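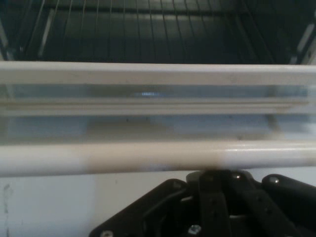 Figure 3. Wrist view of the toaster oven task, with the door open and the gripper below the handle.

4.2 The oven door, and why I've stopped calling it the easy one

When I drew up the list of kitchen chores for this study I put the toaster oven near the top, under a heading that said "warm-ups". I'd already done drawers and a bread bin on the old rig at Saltent, and a small drop-down door with a nice long bar across it looked like more of the same. You find the bar, you get hold of it, you pull, and the hinge does the rest. I gave it a week in January. We were still on it when the daffodils were over, and I've come to think it tells you more about whether these machines are ready for somebody's kitchen than the rest of section 4 put together (the kettle included, and I was very fond of the kettle).

Let me set out what we asked for. One trial is a full go at the door: open it from shut, leave it open long enough for a person to put a slice of bread on the rack, then close it again without slamming. We ran 400 trials with the Forer controller, all on the same worktop, and a further 35 with the oven moved to a shelf in the flat we borrow for home tests, which makes 435. The arm started each time from one of five resting poses. I scored every trial myself from the wrist video and Esi Dogbe scored a random 100 of them again without seeing my marks. Where we disagreed we watched the clip together and argued, and Esi usually won.

4.2.1 Opening

Opening went well, and I want to say so before I start moaning. The controller found the bar on nearly every go, even when I'd left the kitchen blind up and the sun was coming straight across the glass. What it wasn't so good at was choosing where along the bar to take hold. A person grabs an oven door somewhere near the middle and doesn't think about it. Ours wandered. It would settle a good way off to one side, pull, and the door would come down with a bit of a twist in it, because a cheap hinge has plenty of play and doesn't mind telling you so.

The handle in Figure 3 is off-white at the sides with a darker beige-tan stretch in the middle, and that stretch caused me more bother than I'd have believed. The grasp model learned from clean, new appliances, most of them photographed in the Zustham showroom under very flattering lights. It liked its handles one colour. Given two colours it seemed to treat the join as the end of something, and would shift along until it had a plain bit of bar to itself. I checked this in the crudest way I could think of, by wrapping the whole handle in masking tape and running it again. The grip moved back towards the middle. I took the tape off and away it wandered.

You could say this is a training data problem and be done with it, and a reviewer of an earlier draft did say that. Fair enough! But household things get stained and scratched and mended with the wrong colour of glue, and every house does it differently. I don't see us collecting our way out of that any time soon. What helped in the end was dull. We made the model ignore colour for the last stretch of the approach and go by shape alone, an idea I pinched wholesale from the Rathnayake drawer work. It costs a little time per go and I think it's worth it.

4.2.2 Waiting

I hadn't planned to write anything about the waiting stage, since the arm isn't meant to do much in it. It's meant to get out of the way. But "out of the way" is a surprisingly human notion, and our first version had the gripper lurking just under the open door, right where my knuckles wanted to be. I complained, Esi complained, and the three people we roped in for the home tests complained at greater length. One of them took to saying "excuse me" to it.

So we added a rule that once the door is down the gripper lets go, backs off and stays back until a person taps the worktop. It's a tiny change. The scores didn't move at all, and everybody stopped grumbling. I mention it because our score sheet had no box for it, and I wonder how many other papers (mine included) have reported a lovely success rate for a machine you'd want to push off the counter by teatime.

4.2.3 Closing

Now for the moaning. Closing is where most of the failures live, and they're nearly all one failure. With the door down, the wrist camera looks over the handle and across the glass into the oven, and that's a rotten view for a depth sensor. The glass lets some light through and throws some back. It carries a bright glint near the middle, and the smudges on the lower part give the sensor a few things to latch on to that aren't the edge of anything. Past it all is a dark hole with thin rods running across it. I've sat and stared at the depth maps from this stage and they look like a dropped trifle.

The handle itself is fine. It's solid and pale and the sensor likes it. The trouble is that the controller plans its push from the whole door, and half of what it thinks is door is really rack, or the bottom of the cavity, or nothing. On a bad go it decides the door is lower than it is and comes up underneath too hard. On a worse one it decides there isn't a door and simply stops, very politely, and waits for me.

We tried three fixes. The first was to remember where the door was before we let go of it, and this worked nicely until somebody putting bread in nudged the oven, which is a thing people do. The second was to feel for the handle, coming up slowly from below until the arm met some resistance. I liked that one a lot. It's what I do myself in the dark. It was slow, though, and in the borrowed flat the oven was light enough to slide back along the shelf before the arm noticed it had touched anything. The third was to throw away every depth reading from behind the handle and plan from the bar alone, using the hinge position worked out during opening. That's what we kept, and it's the version all the closing results in this section come from.

It still slams now and then. I'd love to report otherwise. A small oven door goes over centre partway up, and from there the spring takes it whether you like it or not. A person slows it with the flat of the hand. A gripper with stiff fingers hasn't really got a flat of the hand, and the best we managed was to keep hold for longer and let go later, which trades a bang for an occasional scrape.

4.2.4 So can it do the chore?

People ask me this at every open day and I've got worse at answering. If the chore is "open and shut this oven, on this worktop, with me standing there", then yes, I'd say so, and I'd happily leave it to get on with it over lunch. If the chore is "make the toast", then no, nowhere near. We didn't ask it to judge when the bread was done. We never ran it with the oven hot, either, and I'd be very wary of reading anything here across to a hot one. A warm door expands a bit, the glass may steam, and dropping a hot rack is a different sort of mistake from dropping a cold one.

My own feeling is that the shop floor will get there long before the kitchen does. The two fixture doors we tried for comparison (section 4.4) are far heavier and stiffer, and the same controller found them a doddle. They're bolted down. They don't slide, they don't twist, and when the light changes it's because someone has flicked a switch. Most of what beat us here was play in a hinge, a light box on a slippery shelf and a bit of grubby glass. I can't put any of those in an equation very neatly, but I've started writing them down for each appliance before we begin, and the sheet we use is in the appendix.

The dishwasher comes next, in section 4.3, and there the door was the least of our worries.

Recent items
Drawers, bins and other boxes: notes from the Saltent rig
Tap to continue: simple signals between people and kitchen arms
Grasping by shape alone in the last stretch of an approach
Zustham showroom handle set, corrected labels (updated 5/29/22)
What the kettle taught us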